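Questions I get about my stall

How early do you set up?
Six, which on a Saturday feels cruel! I park by the Neso

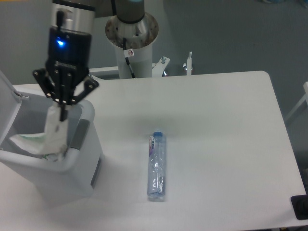 café and carry everything over in two trips.

What do you sell?
Mostly jam and chutney, up to 400 jars in a busy month. 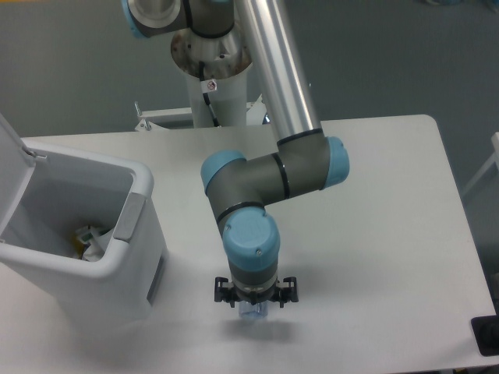
One regular asked whether the plum would be back, and said the damson was too sharp for toast. It will (and fair enough).

Do you take cards?
Yes, anything over a pound.

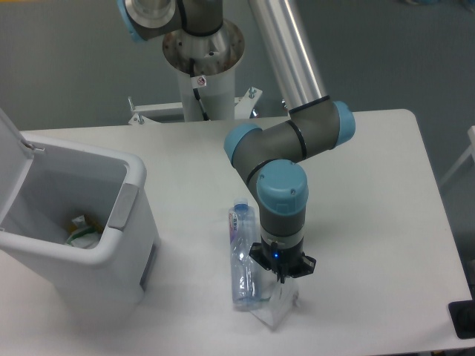
Can I return jars?
Please do, rinsed, lids off.

Where are you next?
Two winter dates so far, more when I know them.
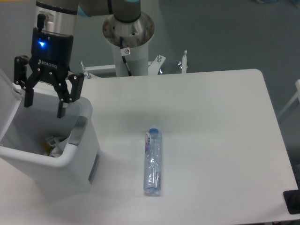 Fullari, December
Indoor market, by the back doors. Bring a bag!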